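Home Explore Notifications Messages Profile

Thread

Aisyah Goh
So I have finally bought a dressing table and I need to talk about it, because everyone at home has stopped listening. Thread, sorry, it's going to be a long one
14 replies 51 likes

It's one of those cream-white rococo ones. Scrolls everywhere! Oval mirror in a carved frame, curvy legs, little drawers with little round knobs. I'm a person who owns one grey sofa and four grey cushions. I don't know what came over me.
3 replies 30 likes

Blame my friend Nhi, who sent me the listing at eleven at night with just the word "drawers". She knows what she's doing.
1 reply 22 likes

Asking price was 200 and I got it for that, no haggling, I'm hopeless at it. I did get the seller to chuck in half a tin of furniture wax though, so I feel I came out ahead.
2 replies 18 likes

Things I've learned about old-style dressing tables. The drawers are TINY. You look at the mirror and all that carving and think you'll fit your whole life in there, and then you open a drawer and it's a hairbrush and a lipstick and goodnight.
6 replies 47 likes

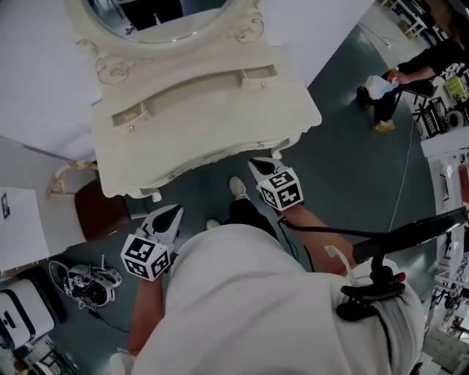

So I've had to be strict. Left drawer is everyday stuff: moisturiser, mascara, the one good tweezers. Right drawer is jewellery, and only what I wear, so that's 5 pairs of earrings and my gran's ring. Everything else has gone in a shoebox under the bed and we'll see if I miss any of it.
4 replies 29 likes

Small drawers do make you tidy, I'll give them that. I threw out an eyeshadow palette that has moved house with me three times. Never liked it, never wore it, felt nothing.
2 replies 40 likes

Now, dust. The carving is a dust hotel. A cloth just skates over the top and leaves a grey line in every curl. Carmela at work told me to use a soft paintbrush, a clean one, and go along the scrolls before you wipe. Did the mirror frame on Sunday with a cup of tea going cold next to me and it was weirdly lovely.
7 replies 38 likes

If your drawers stick, rub a candle stub along the runners. Plain white candle, not a scented one, unless you want your tights smelling of fig. Mine went from needing both hands to sliding with one finger.
5 replies 44 likes

Also line them! I used the end of a roll of wallpaper from the hallway, cut a bit short so it doesn't ruck up at the back. No glue, it just sits there, and when I spill foundation on it (when, not if) I can swap it.
1 reply 26 likes

The one thing I haven't sorted is a seat. I've been perching on a kitchen stool that's too high, so I get a splendid view of my own chin. I'd like something with a curved back to go with the table, but everything I find is either a throne or made for a doll.
9 replies 31 likes

Hagos has offered to cut the stool down for me. Hagos once cut down a bookcase and it still leans. I'm thinking about it.
8 replies 50 likes

Anyway, if anybody's selling a low cream chair, comfy, not a throne, my messages are open and I can collect most evenings after six
12 replies 19 likes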